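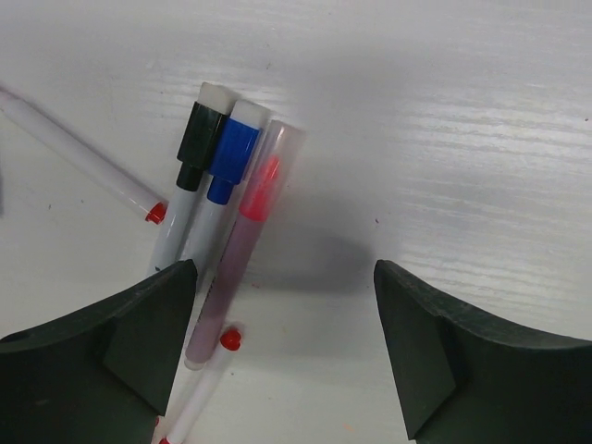 Rotuladores y pinza sobre la mesa blanca.

¿Brazo de sobremesa para clasificar piezas pequeñas, o tirar el dinero?

Publicado por mesa_norte el 10/12/2022

Buenas. En el taller nos han pasado un presupuesto de Lavano por un brazo con pinza de dos dedos y cámara en la muñeca. El brazo pelado sale por 1852 euros, que no me parece una barbaridad. Lo que me escama es lo demás: un juego de dedos de recambio a 138 y una «puesta en marcha» sin precio cerrado. El comercial jura que coge de todo, desde rotuladores hasta tubos de laboratorio, sin cambiar nada. Yo ya he oído eso antes con otra máquina, que lleva desde junio debajo de una lona.

Lo usaríamos para ordenar material suelto al final de la jornada, nada de producción. ¿Alguien ha hecho las cuentas de verdad? ¿Qué partidas se me están escapando? Y otra duda, ¿merece la pena comparar con el de Samthorpe o es el mismo perro con distinto collar?

tornillo_flojo

Se te escapa casi todo, me temo. El brazo es lo barato. Apunta la mesa (que no se mueva ni un milímetro), la iluminación, un ordenador decente y las horas de quien va a estar ahí enseñándole. Esto último no viene en ningún presupuesto y es lo que más pesa. Nosotros contamos 30 horas para la primera tarea y nos quedamos cortos.

Lo de que coge de todo, que te lo demuestren con TUS piezas. Un rotulador es agradecido, largo y con cuerpo para agarrar. Los tubos pequeños son otra cosa, y si son transparentes la cámara puede volverse loca con los reflejos, sobre todo encima de un tablero claro. Pide una prueba con piezas así, tumbadas y bastante juntas:

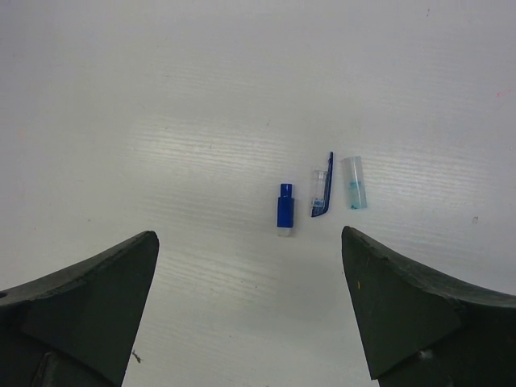 Jabłońska: yo pediría además que la prueba la haga alguien de vuestro taller y no el comercial. A nosotros nos enseñaron una demostración preciosa, y luego con las piezas giradas un poco ya no había manera. Exigid 3 sesiones en días distintos y que quede por escrito qué pasa si no llega al resultado pactado. Si se niegan, ya tenéis la respuesta. Lo de los dedos de recambio no lo quitéis – se rayan y se gastan, y pedirlos sueltos luego sale peor.

Brarnley

Ni Lavano ni Samthorpe, compra de segunda mano y listo. Son todos iguales.

mesa_norte

Gracias. Lo de segunda mano sin garantía no lo veo, la verdad. Voy a pedir la prueba con nuestras piezas y que me pongan precio a la puesta en marcha antes de firmar nada. Si me contestan con otro folleto, lo dejo para el año que viene.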